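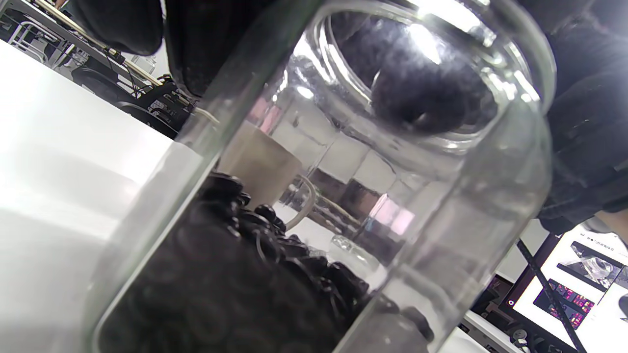
p. 50

October, started 7.40 in the morning

Perry, second pressing. Pears from the Lurness orchard, picked up yesterday by Tymofii in the van and left under the lean-to overnight in their sacks. Mixed lot again. The bulk is the small hard yellow pear with the russet neck that we had last year, with some larger green ones underneath that I would have left on the tree another week.

Cut a few of the green ones to check. Pips still pale, flesh very hard, starch test nearly black all over. Put those sacks to the back of the shed to soften. The yellow ones were brown in the pip and only blue near the skin, so went ahead with them.

Milled from 8.30. Mill ran well once I had slackened the belt a notch. It had been squealing since the first pressing and I had wrongly put that down to the bearing. Bearing greased anyway.

Left the pulp to stand in the tubs, covered, until the afternoon. Last year we pressed straight away and the perry threw a haze that never cleared, and it was rough on the tongue even in spring. Everyone I asked said to let the pulp stand and lose some of its tannin. The first pressing this year had a short stand of two hours. This one gets six. A full overnight stand would be better for comparison but I don't trust the shed to stay cool enough.

10.15. Colour of the pulp already a good deep tan at the surface, still cream when turned over. Turned it all once with the paddle. Smell clean.

While waiting, went through the bottle stock. The swing-tops from the Broron order are all washed and drying upside down. Seals are in a poor way on last year's lot: flattened on one side, and a couple cracked when pinched. Pulled them off and binned them. The black rings are in the big glass jar now, so please take from there and stop robbing seals off the bottles in the crate. Soak in warm water before fitting, and wet the stopper too. Don't use oil. We lost the head on a whole crate two years ago through somebody being kind to the rubber.

12.00. Kuzmenko press set up on the flagstones, levelled with slate under the near foot. The bed rocks if you forget this and the cheese goes over to one side by the fourth cloth. Tray scalded, cloths boiled and wrung. Two of the cloths are wearing thin at the fold and should be patched before next season, or cut down for straining.

14.20. Started building the cheese. Thinner layers than for apple. Pear pulp is slimy and if the layers are thick it simply squirts out at the sides when the screw comes down. Folded the corners in tight, slatted rack between each.

Juice began running from its own weight before the plate was on, which I don't remember happening in the first pressing. I take this as a point in favour of the long stand, though the pears were also riper.

Pressure taken up slowly: quarter turn, wait for the stream to break into drips, quarter turn again. Tymofii wanted to go faster and was allowed to on the second cheese. Result was one burst cloth and pulp in the tray. Strained it and carried on, no great harm.

Readings, mixed juice from both cheeses, stirred:

- Volume: 50 litres, to the mark on the barrel
- Temperature: 14 °C
- Gravity: 1.058, after correction
- pH: 3.9 by strip, 3.8 by the meter

The meter was calibrated this morning in both buffers and I believe it over the strip. Either way it is higher than I like. The first pressing came in at 3.6 and needed nothing. Added malic acid in small doses to bring it to 3.7, stirring well and waiting between doses. Tasted at each step. The last addition was noticeable but not sharp. Wrote the amount on the barrel tag as well as in the additions book.

Sulphite added at the usual rate for that pH. Lid on, cloth over, left to stand until tomorrow before pitching.

Yeast. Still undecided. The Flolel sachets we used for the first pressing took off very quickly and the airlock was going hard by the next evening. Faster than I wanted, and the nose is a bit plain so far, though it is early. I have half a mind to split this batch: Flolel in one half, and nothing at all in the other, to see what the orchard gives us. If we do split it, both halves need to sit on the same bench, or we will only be comparing one end of the shed with the other.

Note on sweetness, as it came up again at lunch. Perry keeps some sweetness after fermentation even when the yeast has finished, from the sorbitol in the pears, which yeast can't use. So a final gravity that would look stuck in cider can be quite normal here. Please don't repitch a perry on the strength of one hydrometer reading. Take it again a fortnight later, and if it hasn't moved and the airlock is quiet, it has finished.

The same thing matters when we come to prime. Work out the sugar from the volume and the fizz we want, and ignore the residual gravity as long as it has been steady. The old page for this is p. 17, which has the table I copied out. The column headings on that table are the wrong way round. I have corrected them in red.

16.50. Pomace out. Wetter than I would expect from apple, a bit like cold porridge in the middle layers. Tried breaking up the last cheese and pressing it again with a splash of water. It gave a thin juice of poor flavour and I wouldn't bother next time. Kept it separate, for vinegar. The rest of the pomace has gone to Lurness for the pigs.

Cleaning: press hosed and brushed, screw dried and wiped with the food-safe grease, cloths in to soak. Mill stripped down as far as the drum. There was a stone wedged behind the scraper, which explains the scoring. Scraper filed flat and refitted. It will do this season.

18.10. Looked in on the first pressing. Steady bubble, slight pear skin smell, no sulphur. Topped up the airlock.

To do:

- Pitch tomorrow, or split and pitch half
- Turn the green pears and test again at the end of the week
- Patch two cloths
- Order labels. The printer's price break is at 2000, far more than we need, so ask whether they will hold the plate and run a smaller lot
- More sulphite, the tub is nearly out
- Find the second hydrometer jar, last seen by the sink

Shed at 12 °C when I locked up. Left the top vent open.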